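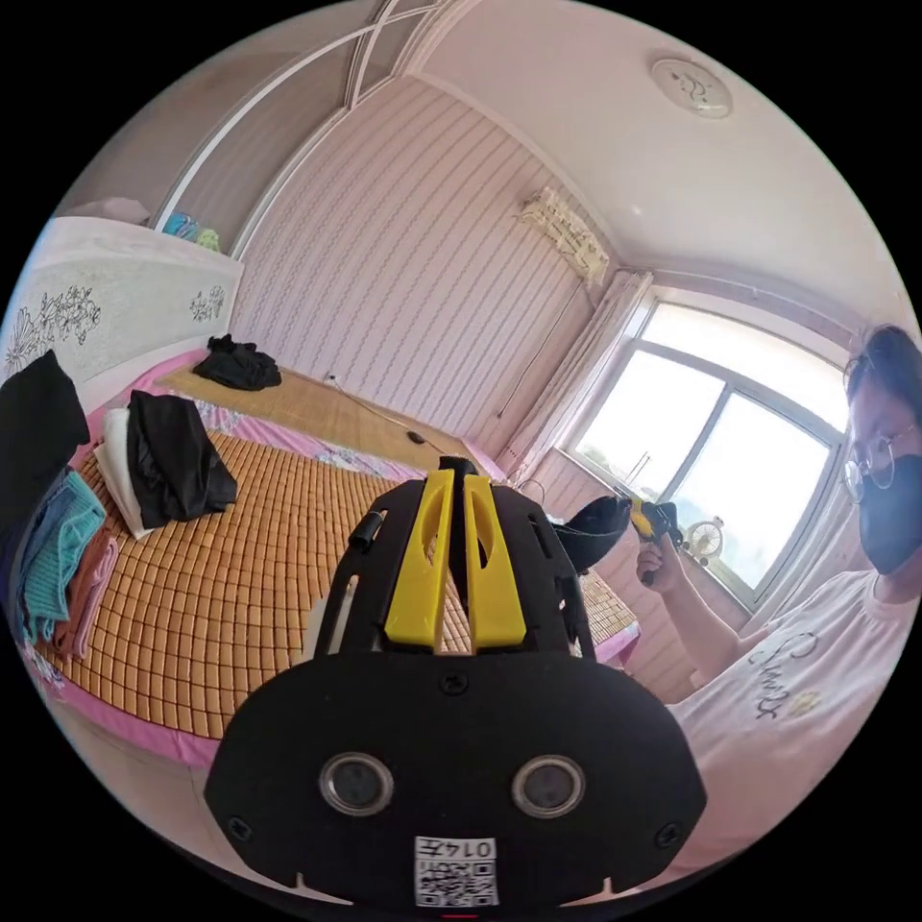

Search this site Go

The Robot Can Already Fold. Ask It Which Episode.

By Kamlesh Saxena
Posted on a Tuesday in Software

I have read plenty of essays on the great questions of robot learning. I have yet to read one on renaming a column, so I'll take that job.

Our Niazi set holds 3,186 episodes of cloth handling, two grippers each, every one with its own clock. The policy gets the applause. The alignment script gets a comment at the top that says "temporary" and dates from before my hire.

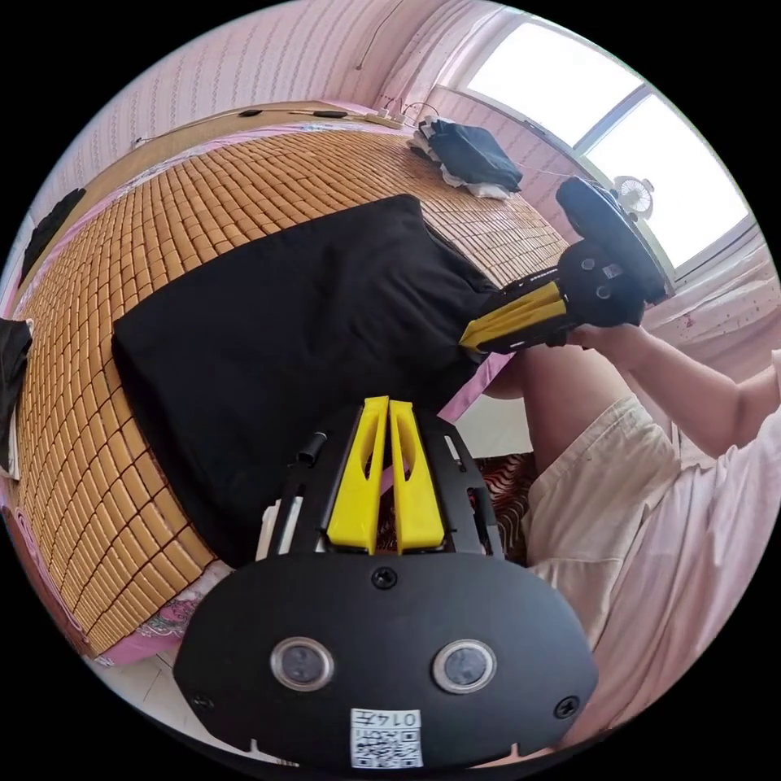 Black cloth on a bamboo mat, two grippers.

Last October we swapped in a bigger model and success went nowhere. Then somebody at Brullard found that 940 episodes had left and right swapped in the loader. One line. The fix beat a month of architecture — and got no slide in the quarterly review.

I hold that a team should spend its first money on a viewer. Kerkudance, our in-house one, is ugly and takes its time opening, but it plays both grippers on one timeline and lets me scrub. I watched 900 episodes in it and learned more than I did from any loss curve, including what other people's bedrooms look like.
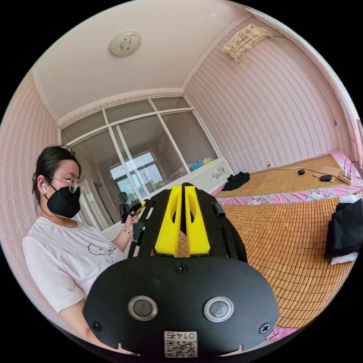

The usual objection is scale. You can't watch everything, so why watch anything? By that logic I should stop tasting soup. Ondia, the planner we license, ships with 3,000 unit tests and not one of them opens an episode and looks at it.

So hire the next person for tooling. Pay them like the person with the model. And please, let them delete the temporary script.

We use cookies to improve your experience. Accept Manage settings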